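Countertop display

A countertop display is a small fixture used in stores to hold goods for sale on a counter, usually close to the place where customers pay. Most hold low-priced items that a shopper may pick up without having planned to, such as candy, chewing gum, lighters, batteries, lip balm and key rings. The fixtures are also used in bakeries, pharmacies, hotel lobbies, ticket offices and school stores.

The term covers both permanent fixtures, which a store owns and refills, and temporary ones, which arrive with the goods and are thrown away when empty. In the trade the second kind is often called a shipper or a counter unit.

History

Shopkeepers kept small goods on the counter long before there were fixtures made for the purpose. In general stores, candy was commonly sold loose from glass jars and weighed or counted out by the clerk. Wrapped goods changed this. Once a piece of candy came in its own paper with a printed name, the customer could handle it before paying, and the box it was shipped in could be opened and set out as it was.

The spread of self-service stores in the twentieth century moved most goods from behind the counter to open shelves. The counter became smaller and was used mainly for payment, and the space left on it was given over to items that sold quickly. Wire racks and folded cardboard trays were the usual forms. Clear plastic fixtures became common later, as acrylic sheet grew cheaper and small shops were able to order stands in single pieces.

Types

Tiered stands have two or more shelves arranged like stairs, with each shelf set higher and farther back than the one before it. This keeps the goods at the back from being hidden by those in front. They are used for candy bars, nail polish, small figures and baked goods.
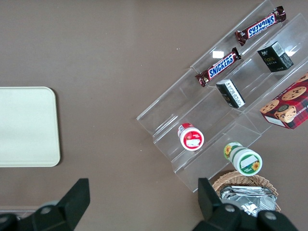 Snickers bars on a clear acrylic tiered stand, with a cream-white tray on the same table.

Gravity-fed dispensers hold a column of identical packages on a slope or in an upright channel. When the lowest package is taken, the next one slides into its place. They suit goods of one size and need little tidying, but they can jam if a package is bent.

Open trays and bins are the simplest type. A tray with a low rim shows its contents from all sides and can be lifted away for cleaning. Bins are deeper and hold goods that do not stack well.

Spinning racks turn on a central post and carry cards, sunglasses or hanging packets. They hold more than other types for the counter space they take up, but they need clear room on every side.

Materials

Acrylic is chosen for permanent fixtures where the goods are meant to be seen from several angles. It can be bent with heat and joined with solvent, so that a stepped stand may be made from a few flat pieces. It scratches easily, and cleaners containing ammonia or alcohol can cause fine cracks. Makers usually advise mild soap, water and a soft cloth.

Wire is strong and light and collects little dust. Wood is heavier and is used in gift shops and bakeries, often with a painted or oiled surface. Cardboard is used for almost all temporary displays. It takes printing well and can be shipped flat, but it weakens when damp.

Placement

Stores generally put countertop displays within arm's reach of the customer and keep enough counter free for a basket or bag. In an undated manual for small shops, the store planner So-yul Wang advises placing the lowest shelf toward the customer and the slowest-selling item at the front, where it is easiest to notice. Dirk Wiegand, writing for the fixture maker Flandik, takes the other view and recommends putting the best-known item in front.

Accessibility rules in some countries limit the height of sales counters or require part of the counter to be kept low and clear. A display that blocks that part may have to be moved.

Criticism

Health groups in several countries have objected to the sale of candy at the checkout, mainly on account of children waiting in line with their parents. Some grocery chains have replaced it with fruit, nuts or non-food items, and some governments have passed laws on what may be sold there.

Temporary displays have also been criticized as waste. Cardboard units can usually be recycled, but those with plastic hooks, film windows or metal clips have to be taken apart first.

See also

Checkout
Impulse purchase
Point of sale
Store fixture
Vending machine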